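About us

Hello, and thanks for clicking through! I'm Settimio Negri and I started Prolcombe, a small outfit that helps schools, clubs and the odd stubborn individual get their own experiments up into near space. Most of what we do hangs underneath a big weather balloon. Some of it ends up on a small satellite, if the paperwork goes our way. All of it starts with somebody ringing up and saying "this is probably a silly idea, but".

I came to this sideways. I trained as a surveyor, spent years measuring car parks, and did my stargazing from the back step with a second-hand telescope that I still have (the focuser slips, don't ask me to sell it to you). Then my niece's class wanted to know how cold it gets above the clouds and I said I'd find out. We flew a sandwich box with a thermometer in it. It came down in a reservoir. I was completely hooked.

That was 254 flights ago. We've moved out of my garage and into the old seed merchant's on the hill at Prolcombe, and that's where the name comes from. People keep asking whether it stands for something. It's the village! The post office still sends half our parcels to the farm.

What we do

The main thing is our school flight programme, which we call Drisasik. My niece made the word up when she was six and it was the only name everyone could agree on. A class gets a payload bay to fill, a weight limit of 600 grams, and one term to decide what goes in it. We've flown yeast, seeds, film, a great many temperature loggers, a knitted owl and a slice of Battenberg. We help with the wiring and the permissions, and the pupils do the deciding. I'm quite strict about that with teachers.

Then there's Moltetach, our little tracking network. It's 40 receivers on the roofs of schools, sheds and one very patient chapel, all listening for balloons and for small satellites going over. If you have a roof and a broadband connection you can probably join in. We post you the kit, you put it up, and a week later you're arguing with me by email about aerial height.

And then Marino, the one I bore people with at weddings. Marino is our go at a proper satellite payload, a box about the size of a loaf that will measure the faint glow at the top of the atmosphere at night. It has been "nearly ready" for longer than I'd like. The detector works beautifully. The door over the detector is another matter, and we are on the fifth hinge.
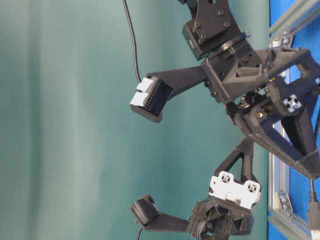
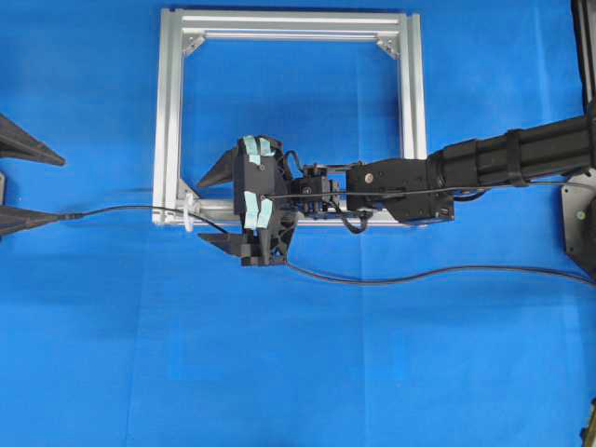
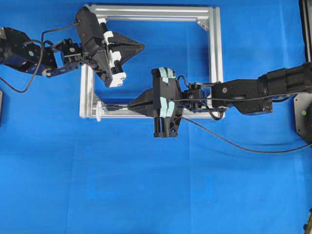
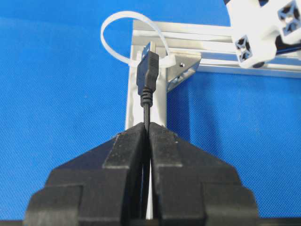
How we work

We're small and we'd like to stay that way. There are a few of us full time and a changing crowd of students over the summer, and everybody takes a turn on the phone, me included. If you ring before ten in the morning you'll most likely get me with my mouth full of toast.

Launches go from the field behind the building between March and October, wind allowing. The wind mostly doesn't allow. We put the date back as often as we have to, and I know that's maddening if you've booked a coach, so these days we ask schools to pencil in three dates and hope for one of them. Come anyway if you can – the filling of the balloon is the best bit, and there's always tea.

Getting the payload back is its own kind of day out. Last year we drove 60 miles for one box and found it on top of a bus shelter. Farmers have been wonderful to us on the whole. If you've found one of our boxes in your hedge and that's how you got to this page, hello! The phone number is on the lid, it's perfectly safe to pick up, and we'll send you a fruit cake for your trouble.

A few things people ask

Is it really space? No, and I'll say so before anyone else does. A balloon gets you to the point where the sky goes black at midday and you can see the curve of the Earth, and that's still a long way short. It's high enough to be a very good test for things that are going further, though.

Do we do weddings, ashes or adverts? We don't. I've nothing against any of them, we just haven't got the launch days.

Can you visit? Please do, only drop us a line first. The lane floods, the gate sticks and the sat nav will try to send you through the ford. Come up past the church and keep left.

Can you work with us? Sometimes. We take on summer students every year and we like people who've built something that went wrong and can tell us why. Send a letter or an email, a page is plenty, and put "Drisasik" in the subject line or it'll vanish among the balloon invoices.

Settimio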